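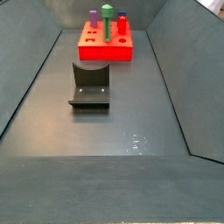 Figure 1. Red block with upright pegs. The hexagonal opening is at the front right.

Sulgate College
Bendo Project Module: Final Report

Shape, Colour and Fit in the Use of Peg Boards
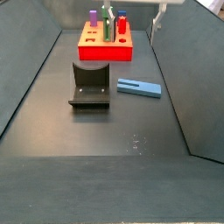 Radomír Slanina

Summary

This report considers how the shape of a peg, the colour of a peg and the position of an opening affect the ease with which a peg board can be used. The work was carried out in the Sequeira Room between March and June. A total of 1,759 placements were recorded by adult participants, all of whom were students of the college. The report finds that errors of turning were more frequent than errors of choice, and that a peg close in colour to its board was slower to be picked out than any other. Recommendations are made for the teaching collection.

1. Background

Peg boards and shape sorters are familiar objects in nurseries, clinics and homes. The task appears simple: a peg is matched to an opening and set into it. In practice the user must do several things in quick succession. The outline of the peg has to be recognised, often from the side, where the outline cannot be seen. The correct opening has to be found. The peg must then be turned until the two outlines agree, and lowered without tilting.

The college holds a number of boards of differing age, and the module handbook asks that one group of objects be studied closely. Foam boards were chosen for this report. They are light and quiet in use, and they are lent out more often than the others in the collection. No earlier report in the Bendo series had dealt with them.

2. Aims

The first aim was to establish which shapes caused difficulty and at what stage of the task. The second was to examine whether colour helped or hindered the user. A third aim, added after the pilot session, concerned the place of each opening on the board — whether those at the back were harder to use once the front of the board was occupied.

3. Method

Each participant attended a session of up to 20 minutes. The board was placed on a plain table with its long side towards the participant, and the pegs were laid out beside it in a fixed order. Participants were asked to work at their own pace and were not told that errors would be noted. Two kinds of error were recorded. An error of choice was noted when a peg was brought to an opening of the wrong shape. An error of turning was noted when the opening was correct but the peg was not aligned with it.

At the close of the session participants completed the Arum form, a short written sheet used across the module. It asks which part of the task was easiest, which was hardest, and whether anything about the object was disliked. Answers were copied out in full before being grouped.

A board was set aside if any peg had become loose in its opening. This was checked before every session by lifting the pegs out and replacing them by hand.

4. Findings

4.1 Shape

Round pegs gave very little trouble. A cylinder can be set down at any angle, and the error of turning does not arise. Rectangular pegs were chosen correctly in most cases but were often presented crosswise to the opening. The triangular peg was usually turned correctly at the second attempt. The hexagonal opening was mistaken for a round one by several participants, particularly at the first placement of the session, and remarks to this effect appear on the Arum forms.

Paired openings were a separate matter. Where small openings sit side by side, participants tended to hesitate and to ask whether one peg or two was intended. The point is not explained on the sheet that accompanies the boards.

4.2 Colour

Bright contrast between peg and board was of clear benefit. Green, blue and purple pegs were found quickly against red foam, both on the table and once standing. A red peg on a red board was found last in most sessions. The star was affected most: its outline is plain when viewed from above, yet from a seated position the points are largely lost, and only the shading marks it out from the surface behind.

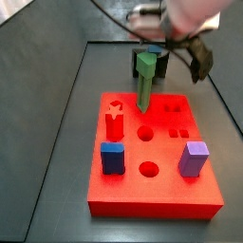
It was put to the author at the review meeting that a red star on a red board should be kept exactly as it is, on the grounds that a user who cannot rely on colour is obliged to look at shape, and that this is what the board is for. The argument has force where the board is used for practice. It has less force where the board is used for assessment, as a slow result may then be put down to the hands when the cause lies with the eye.

4.3 Position

Tall pegs standing near the middle of a board obstructed the reach to the openings behind them. Participants who began at the back completed the board with fewer interruptions. Most began at the front.

5. Limitations

All participants were adults, and the findings should not be applied to young children without further work. Room lighting was not controlled. Evening sessions were held under ceiling lights only, and the shadows inside the openings were noticeably deeper than in the afternoon.

6. Recommendations

The sheet supplied with each board should state how paired openings are to be filled. Boards used for assessment should include no peg of the same colour as the board. The lending record should show the date on which the fit of the pegs was last checked. Copies of the recording sheet and the blank Arum form are held with the module papers at Sulgate and may be consulted on request.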